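Dellora Opens Its Fridge School to Outside Pupils

Skundomance program lets ordinary people teach a two-armed robot by hand or by remote control, with all the patience that implies

FOR IMMEDIATE RELEASE

VUNDBY, 6/30/21. Dellora, a small maker of robot training tools, today announced the public opening of Skundomance, a teaching program in which a person shows a two-armed robot how to do a household job and the robot is expected to pay attention. The program has been running behind closed doors in Vundby since March. It now has 21 tasks on its books, most of them in the kitchen and most of them things a reasonably motivated ten-year-old can do while complaining.

The company would like to be clear at the outset that the robot does not yet make dinner. It has, however, spent a good deal of time in front of a refrigerator with the door open, and many of our customers will feel they already know someone like that.

Skundomance works in two ways. In the first, which the company calls hand teaching, the instructor takes hold of the arms and moves them through the job at whatever speed feels natural, while the joints record where they have been. In the second, remote teaching, the instructor works a pair of smaller control arms and the robot's arms follow along. Hand teaching is quicker to learn. Remote teaching is tidier, as the instructor's elbows stay out of the recording. Both will make a grown adult think harder about picking up a box than they have since preschool.

Each lesson is recorded from more than one viewpoint. A head camera takes in the arms and the work in front of them, and small cameras at the wrists watch the fingers. The head view shows what the teacher meant to do. The wrist view shows what the fingers were up to, at close range and often at speed.

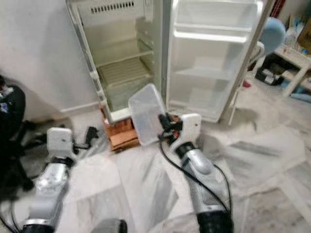
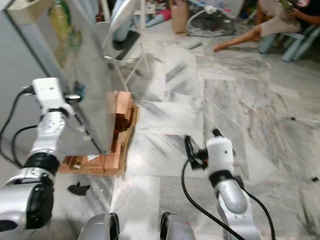
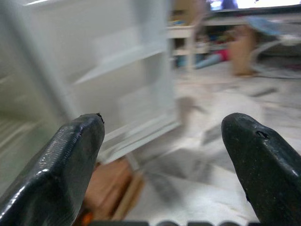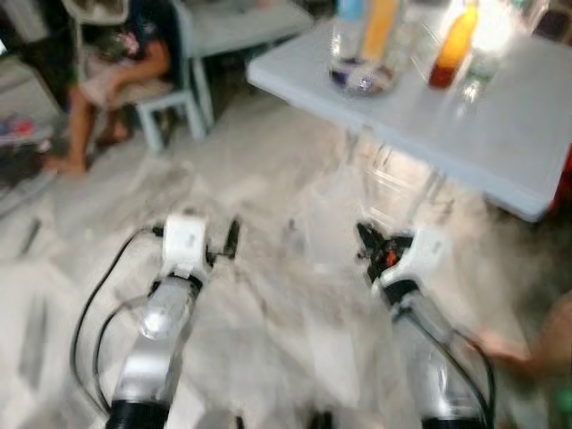
The refrigerator course is the longest in the catalog, and the one the company gets asked about most. It covers doors, shelves, door racks and containers, first separately and then in whatever order the instructor chooses. A student robot is considered ready to move on after 300 recorded lessons, a figure the training team settled on after trying smaller ones and spending a long afternoon picking things up off the floor.

Clear plastic gets its own chapter. People find a see-through container without giving it a thought, by running a hand along the edge until there is something to pinch. A camera sees a great deal of whatever is on the other side of it. The Skundomance guide therefore asks instructors to approach the rim slowly, close the fingers, and wait a beat before lifting. Instructors are also asked to resist doing the little shake that people do with containers. The robot will learn the little shake. It has already learned one instructor's habit of hesitating before every shelf, and it now hesitates beautifully.

Large flat things are handled in a separate chapter, and that chapter is mostly about using two arms without having them argue. One arm steadies while the other waits its turn. Early instructors tended to forget the waiting arm altogether and let it drift, and the recordings show it wandering off like a guest at a party who knows only the host. The current software plays a soft tone when an arm has been neglected for too long. Testers have asked for a way to turn off the tone. There is one, on the second page of the settings.

Remote teaching runs through the Aoki control stand, which Dellora designed alongside the program and which goes on sale today. Aoki has 2 handles, a foot pedal and a large button that throws away the last lesson. The button was originally small. Hand teaching requires no stand at all, only a person, a robot and shoes that are comfortable to stand in.

"We had imagined that the hard part would be the robot," said the Dellora training team in a joint statement, having failed to agree on who should be quoted. "The robot does what it is shown. The hard part is finding out what we have been showing it. Most of us had never watched ourselves put something on a shelf. We do not recommend it before lunch."

Dellora has also decided to keep the failed lessons. Under the original plan they were to be deleted each evening, along with anything containing a sneeze. The team now marks them and files them with the rest, on the theory that a robot ought to see what a bad grasp looks like before it invents one of its own. Instructors may add a note explaining what went wrong. The notes so far tend toward the brief, and a fair number of them say "me."

Blurred recordings are kept too. When an arm swings quickly, a camera riding on it swings along, and the room goes by in streaks. The first version of the software rejected these stretches and left small holes in every lesson, generally at the moment somebody was getting from one place to another. Getting from one place to another proved to be a large share of the work. The holes are gone and the streaks have been let back in.

What outside pupils get

Visitors who sign up will spend a day at the Vundby site. The morning is given over to hand teaching and the afternoon to the Aoki stand. Groups are limited to 5 people, which leaves enough time for everyone to have a turn and for everyone else to offer advice. No programming is involved at any stage. Previous experience with kitchens is helpful but, judging by the spring sessions, hardly universal.

At the end of the day each group receives a copy of its own lessons, played back on the robot. This is the part people remember. The robot goes through the task exactly as it was taught, including the pause where the instructor turned to answer a question.

Schools, repair shops and appliance makers can book the program at their own sites beginning this fall. Dellora brings the robot and the stand. The host supplies a level floor, a power outlet and something worth opening.

Asked when the robot would be able to put away a week's groceries without anyone holding its hand, the company said it was looking forward to finding out. Bags will be added to the catalog next. Eggs are under discussion.

About Dellora

Dellora makes tools for teaching robots by demonstration. Its products include the Skundomance teaching program and the Aoki control stand. The company is based in Vundby, where its own office refrigerator is off limits to the robot under a rule the robot has so far respected.

Comments (4)

fernandpickle
Did a spring session. Can confirm the playback is humbling. I apparently approach every object from the left like I'm sneaking up on it.

toolcrib_annex
Does the Aoki stand work with other people's arms or only the ones you sell it with? Release doesn't say and the product page is a picture of the button.

mostly_hinges
Good to see somebody keeping the failed runs. We threw ours out for a whole year and then had to go make new failures on purpose, which is harder than it sounds if you're trying to be convincing.

gladwynne
my husband stands in front of the fridge with the door open too, can he be sent to vundby

Press contact: Dellora Media Desk, Vundby | © Dellora. All rights reserved. | Back to top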